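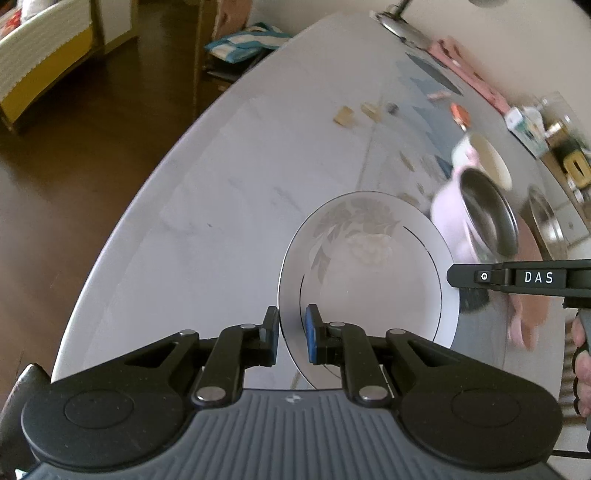
Progress report, period two
Hand-held gripper comparison, home kitchenware tasks
To: Ehsan Nouri
From: Jade Lachance
Tue 13 April

Hi Ehsan,

You asked for something shorter than the February report and with fewer tables, so I'm going to write it the way I'd tell you over coffee. The numbers you need for the renewal are in here, and the full log is in the shared folder under Tumard.

We now have 2197 logged grasps for the whole project, 1292 of them from this period. That's ahead of the plan I sent you, mostly thanks to moving out of the lab kitchen and into a real apartment with real dishes. I was nervous about that move (so much stuff everywhere!) but I'd do it again tomorrow. In the lab we had one mug, one bowl and a lot of foam blocks, and every pad we tried looked great.

The main job was comparing the two pad types, the plain ones from Texier and the softer ones from Hidley. On steel they're close to a tie. On glazed dishes the Hidley pads win, and it isn't a small difference. Plates held on edge were our worst case all winter, because the rim is thin and smooth and the weight hangs way off to one side, so the plate wants to swing down between the fingers. With the Texier pads we logged 199 slips on plates and bowls this period. With the Hidley pads, over the same set of dishes and the same number of tries, we logged 32. I checked that twice because I didn't believe it either.

The catch is wear. The Hidley pads get shiny at the corners and start to lose their bite, and swapping them is a fiddly job with a tiny driver and a lot of muttering. I've asked Hidley for a harder version of the same shape. They said yes, then went quiet, so I'll chase them this week.

Working with one gripper in each hand has been the other big change. Most of our February data was one-handed, and you told me then that people don't wash up that way, and you were right. It took me a couple of sessions to stop bumping the two grippers into each other - the arms stick out further than your own fingers do, and your brain takes a while to catch up. I now do ten minutes of warm-up with plastic cups before we record anything, and those takes get thrown out.

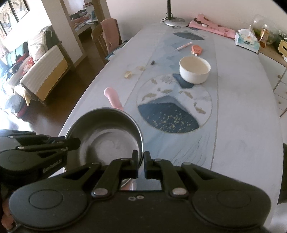
Pots have been a nicer story. A deep steel pot with a decent rim is easy to pinch and easy to let go of, and I think we can stop spending time on that part. What still needs work is a full pot. Everything we've logged so far was empty, and I'd like to add water in steps next period, starting low. I'll bring towels.

On the software side, the Stumisska controller build we've been using to replay the jaw widths is fine on slow grasps and lags on quick ones. If I close the jaws fast, the replay closes a touch late and a touch too far. For a pot that doesn't matter much. For a thin plate it does, and I don't want to send plate data to the arm team until it's fixed. I've written up three clips that show the problem and filed them with the rest. If the fix slips past the end of next month I'd like your okay to go back to the older build, which is clunky but at least on time.

Money: we're under on equipment and over on travel, all of it from carrying cases across town. I'd like to move some of the equipment line over to cover it, and to buy two extra sets of Hidley pads if the harder ones don't show up. I'll send the form separately.

Things I need from you:

- a yes or no on the budget move
- a decision on whether cups with handles are in scope (I'd say yes, but they'll eat up a week)
- a name on the arm team I can send sample clips to

Next period I'm planning on full pots, stacked bowls and a second person holding the grippers. So far nearly all the grasps are mine, and I've got small hands and some bad habits. Come by for a session if you have a free morning, and I'll let you try the plates.

Jade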